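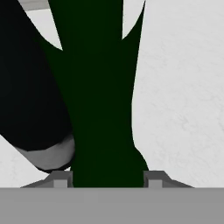
Simulator view from the gripper, green object between the fingers, black one leaning in from the left.

From: Krešimir Stoyanova
To: Tunstall automation list
Date: 5 December 2024
Subject: Re: Gastthorpe open day, worth the drive?

Herman Sopacua wrote:

> Did anyone from the list get to the Fendwood open day at Gastthorpe?
> Their mailing says the Banance picker handles "anything you can put
> on a table" and that they have run 416 different objects through it.
> I have a budget meeting coming up and would like to hear from
> someone who doesn't work for them.
>
> Herman

Herman,

I went. The coffee was good and the parking was not.

The first thing to know is that most of the demo was in simulation. The invitation said "see Banance at work" and I took that to mean a machine picking things up. What we got for the first hour was a big screen with the view from the gripper, same as the picture at the top. They do have a real arm on the floor, and it ran for 8 minutes while I was there, on one kind of box.

I don't object to simulation. We use it too. My trouble is with the number. I asked whether the 416 objects were real ones or models, and the answer was "models, mostly," and then a slide about training speed. The same slide claimed 794 trials with 593 good picks. I make that just under 75 percent. I asked what counts as a good pick and was told the object has to leave the table. How long it has to stay up, or whether it may bring its neighbor along, they could not say.

That second part matters for us. Look at how close the black thing is to the green one in the picture. That is the normal state of our returns bins, and it's where our own cell gives up. I wanted to know what the software makes of two dark shapes side by side like that, and whether it plans for the neighbor or just closes and hopes. The presenter said it was a good question and moved on to pricing.

Also ask them about surfaces. Everything on screen looked smooth and matte to me. Our stuff comes in shiny bags.

To be fair, the operator's screen is easy to read, and the engineer at the back (not the presenter) was straight with me. She said they plan floor trials with mixed bins and would send results. I gave her my address in October and have heard nothing so far - make of that what you like.

I would not put it in the budget yet. If you do go out there, take a crate of our worst returns and ask them to run it on the real arm while you stand there.

Krešimir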